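Padberg Street soap shop gets its lease, for now

January 8, 2026

Usetti, the bar soap and bath shop on Padberg Street, is staying put. Owner Raíssa Rangel signed a new lease Tuesday night after a fall of back and forth with the building's new landlord, Dridau Properties. Term is 2 years. Rent goes up, but less than first asked.

Rangel wouldn't give the figure. "It hurts but I can make it work," she said by phone, between customers.

Quick recap for anyone who missed it. Dridau bought the block in September and sent letters to every ground floor tenant within the week. New terms, 30 days to answer. The shoe repair place left. So did the copy shop. Usetti asked for more time and got it, then asked again.

A petition went up at the register and on the counters of a few neighbors. By the time it was handed over it had 1,207 names, a lot of them from outside the zip code. Signe Thorlacius, who lives upstairs and has bought her soap there since the place opened, carried the pages over to the Dridau office herself. "They were polite. They offered me coffee," she said. "I didnt want coffee."

Mounir Tawfik, leasing manager for Dridau, said the petition was read but the talks were already moving. "We want shops on that street with the lights on," he said. He would not say who is coming into the two empty units. A food tenant is possible for the old copy shop, no paper signed yet.
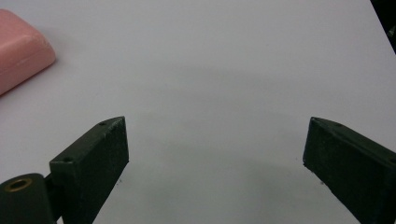 The shop has been on the block 16 years. Rangel started with a folding table at the Saturday market, then took half the present space, then the other half when the florist retired. Most of what she sells is still made in the back room, early mornings before opening. Lavender and oatmeal are the steady sellers. The rose goes fast before Mother's Day and hardly moves otherwise.

Not everything stays the same. Under the new lease the sidewalk bench has to go, an insurance matter according to Dridau, and deliveries move to the alley side. The alley side is a problem. Đức Cao, who runs the Chu bakery next door, says trucks already back up there most mornings and he'd like the city to look at the loading zone before and not after somebody loses a mirror.

Cao signed his own lease in December. Same length as Rangel's, same landlord. He said the two of them compared notes the whole way through and he would tell any other tenant to do likewise.

City hall has the loading zone on its list but no date yet. A spokesman for the streets office, Trí Ninh, said a count of truck traffic has to come first and the crew that does it is tied up with the bridge detour.

Usetti keeps it's winter hours through the end of the month, closed Mondays. Soap making classes, on hold while the lease was up in the air, start again as soon as Rangel finds a free evening — sign-up sheet is at the register. Anyone who paid for a canceled class can use the credit or ask for the money back.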